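Manura Adds Paired Handheld Grippers to Hekix Rental Kit

Manura has expanded its Hekix line with a two-gripper kit for recording household handling tasks. The kit is offered on monthly rental to labs and robotics developers, with first deliveries planned for January.

Each kit holds two handheld grippers, four sets of spare finger pads, a charging dock and a license for Delaunay, the company's software for aligning recordings from the left and right hands. Earlier Hekix kits shipped with a single gripper, which limited them to one-handed work. 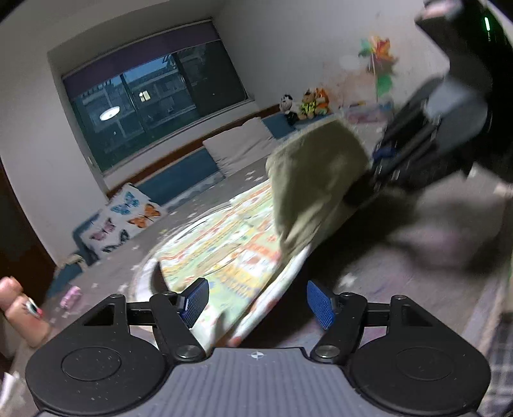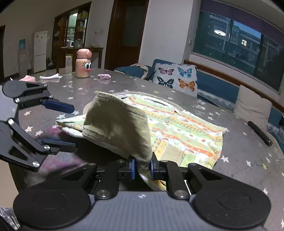
Clothing is the main target of the release. Manura lists 16 garment and linen routines in the task guide, among them folding, stacking and sorting by fabric weight. Corduroy and other thick cloth get a separate section, with notes on grip position and closing speed.

Delaunay exports each session as a time-aligned pair of files — one per gripper — and flags any stretch where tracking drops out. Sessions are capped at 49 minutes. Longer recordings have to be split by the operator.

Existing customers can add a second gripper to a current rental. Units are serviced at Manura's workshop in Brullovum, and replacement pads can be ordered separately.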